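Erov Fold 3
Cloth perception and grasp planning software

Products / Planning and perception / Erov Fold 3

License: per workstation, yearly
Runs on: Linux workstation with a discrete graphics card
Works with: two-finger grippers, wrist camera required
Sold by: Lemano
Product notes by Muthoni Rashidi

We sell this software and we also get the support calls about it, so this page is longer than the one on the maker's site and a good deal less excited. If you came looking for a robot that does your laundry, close the tab. Fold 3 finds edges, hems and corners in soft goods, picks a place to grip, and sends a path to your arm. It doesn't fold anything until you have written the part that folds. The name has caused us trouble before and we have told Erov so.

What you get

A segmentation model for cloth, a grasp planner, a replay viewer and a set of import tools for demonstrations recorded with a hand-held gripper. The planner talks to your arm controller over a plain socket connection. There is a Python library too, which Erick Masanja in our office likes and I find badly named in places (there are two functions called settle and they do different jobs).

The import tools are the best thing in the box. You give them a folder of recordings, they line up the gripper motion with the video, and they throw out the stretches where tracking was lost. Version 2 threw out too much and didn't say so. Version 3 at least writes a log.

Cloth on cloth

Every vendor in this field shows a single gray towel on a black table. It's a nice clean demo and it has very little to do with a bedroom. The hard case is a white item lying on a patterned one, where the print has stronger edges than the thing you want to pick up. A planner that trusts contrast will go for the printed petal every time. Before you spend money with us, record some of your own work and see what the model makes of it.

White cloth on floral plush, through the gripper camera:
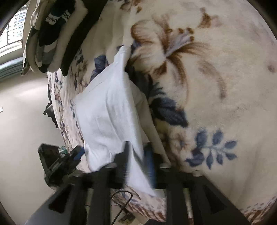
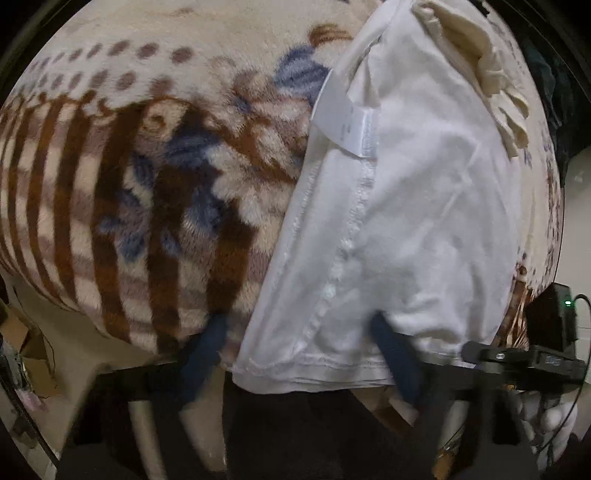
Erov's data sheet says the model handles "any household textile." We don't repeat that claim. On our own bench set of 879 grasps, the planner put its first choice on the right item most of the time with plain backgrounds and did clearly worse with large prints. Deep pile was the other weak spot. The depth estimate gets soft there, and the fingers come in too high or dig too far. You can set a pile offset by hand, and you will want to.

Seams are handled better than I expected. The model was trained to treat stitched edges as their own class, so a side seam isn't taken for a fold as often as it was in version 2. Care labels are still a problem. The planner likes them, they stick up and look like a corner, and a label is a poor place to lift a garment from. There is a switch called ignore_small_tabs. It's off by default. Turn it on.

Lens settings

Fisheye lenses are supported, but the calibration that ships with the product is generic. Sinéad Ó Riain ran the shipped file against one made for her own lens and the grasp points near the rim moved by 12 mm. In the middle of the view there was hardly any change. If your fingers only ever work in the center you may get away with the shipped file. I wouldn't.

Calibration takes 10 minutes with a printed board. The wizard will tell you "calibration excellent" on nearly anything, so read the residuals in the log file and pay no attention to the green tick.

Planning time

One plan takes 41 ms on our test machine with a single item in view. That number grows as the pile grows, and it grows faster than the brochure chart suggests. The chart stops at three items. With a full basket we switched to planning only the top layer, which you set under Scene Limits, and that brought it back to something usable.

There is also a "continuous replanning" mode. It sounds good. In practice the chosen grasp point flickers between two hems and the arm dithers above the cloth. Brian Were got it to calm down by raising the switching cost far above the suggested range, at which point it's nearly the same as not replanning. Leave it off until you have a reason.

Compared with Mavier Drape

People ask. Drape is easier to install and has a nicer viewer. It has no import for hand-held recordings, so you will be training from arm data only, and that's slow to collect. If you already have an arm set up and plenty of hours on it, Drape may suit you better, and we sell that as well.

What isn't included

No arm driver for the older Stefanou controllers. Erov has listed it as "coming" through two versions now. Erasto Nyaga wrote a small bridge that we can send on request – it works, it's unsupported, and it drops the connection if the controller clock drifts.

No force control. The planner gives a position and a finger width. How hard to squeeze is your department.

No cloud account, thankfully. The license check runs once at activation and once at renewal.

Trial

A trial key works for one month and includes everything except export of trained models. Send us a short recording of your own when you ask for it. We run it through the current build and send back the raw output, including the wrong guesses, with no cleaning up. Some customers have looked at that output and decided to wait for the next version. Two of them did come back in March, after the seam update.

Renewals and extra seats go through the order desk. Technical questions go to the support form, where Erick or I will answer them.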